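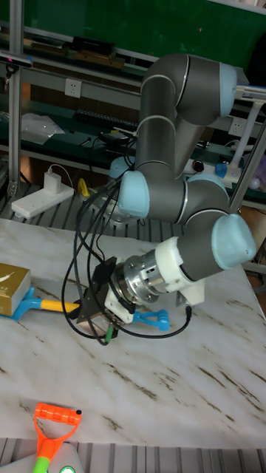
Toy Sorting and Packing Assistant (part-time)

Location: Tuson, Qureshi Building, ground floor
Hours: 20 per week, mornings
Pay: $20 per hour
Start: October
Reports to: Lending Stock Supervisor

About us

Tuson lends outdoor and garden toys to preschools, day care centers and summer programs in Wodton and the towns nearby. A member center picks a set, keeps it for a season and sends it back. We check it, clean it, replace what needs replacing and send it out again. We have 200 member centers and most of them borrow more than one set a year.

Our most requested set is the Zarkora garden set, made up of child-size plastic tools in bright colors. Rakes and shovels go out in the largest numbers. We also lend watering cans, sand molds, buckets and wheelbarrows.

About the job

We are looking for one person to join the sorting and packing team. The busiest stretch is fall, when the summer sets come back, and we would like you to be trained before the last of them arrive. The position is permanent and continues through the winter, when we do most of our repairs and put together the spring orders.

You will work mostly with small items by hand. A returned bin is often a mix of two or three sets, with pieces belonging to another center or to no set of ours at all. Your job is to sort that out, piece by piece, and get every tool to the right shelf with the right tag.

What you will do

Open returned bins and check the contents against the lending sheet.

Lay tools out on the table and look them over one at a time. Check handles, shafts and heads for cracks, sharp edges and loose joints. The D-shaped grips on the shovels and rakes need a close look on the inside as well as the outside.

Sort tools by type and color. Colors are mixed within a single tool, so a rake may have a yellow handle with a blue head and a blue grip, and a shovel may have an orange grip on a green shaft. You will learn the color combinations in your first week. A tool with the wrong grip goes in the repair bin.

Wash, rinse and rack tools following the posted steps.
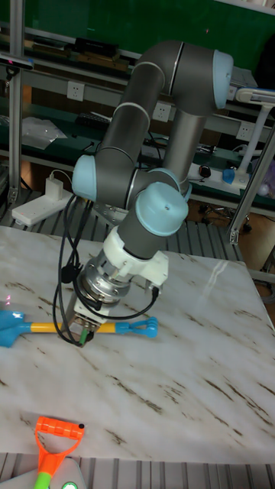

Pack sets for the next center. Long-handled tools go in first, flat on the bottom of the bin, with the handles facing the same way. Smaller pieces go on top in a mesh bag. The packing sheet is signed and taped inside the lid.

Keep the stock list up to date on a tablet. You enter what came in, what went to repair and what was thrown away. There is some typing but no spreadsheet work.

Wipe down tables and sweep your area at the end of the shift.

In the spring you may also be asked to help load the van. Full bins can be heavy and are lifted by two people.

What we are looking for

You do not need experience in toys or in warehouse work. We do need someone who is careful and steady, and who will stop and ask when a piece does not match the sheet. People who have worked in a library, a kitchen, a laundry or a thrift store have done well here.

You should be able to:

– stand or sit at a table for up to 3 hours, with a break
– lift 20 pounds
– tell colors apart reliably, or tell us what would help you do so
– read a printed checklist in English
– arrive by 8:30 a.m.

A high school diploma is not required. Applicants must be 18 or older and authorized to work in the United States. We run a background check before making a final offer, as our staff sometimes deliver to child care sites.

What we offer

Pay is $20 per hour, reviewed after the first year. You get paid sick leave from your first day, and paid vacation after 3 months. Work gloves and aprons are provided. The building has step-free access, a staff kitchen and free parking behind the loading door. The bus from downtown Wodton stops across the street.

Training takes two weeks and is paid at the full rate. You will start with rakes and shovels and move on to the other tools once you are comfortable with the sheets. Nobody is expected to work at full speed in the first month.

Employees may borrow sets for family use when they are not reserved by a center. There is a sign-up sheet by the kitchen.

How to apply

Pick up an application at the front desk of the Qureshi Building between 9 a.m. and 3 p.m., or ask for one to be mailed to you. A resume is fine too, but please add a short note that answers these two points:

– which mornings you are available
– any job, paid or unpaid, where you had to sort, check or count things

Please keep the note under 500 words. Handwritten notes are accepted.

We read applications as they come in and will call those we would like to meet. The interview is 20 minutes, followed by a short practical task: you will be given a mixed bin and a lending sheet and asked to sort the tools. You can ask questions while you do it. Your time for the practical task is paid.

If you need an adjustment for the interview or the task – a higher stool, a large-print sheet, an interpreter – write it on the application or tell the front desk when you hand it in.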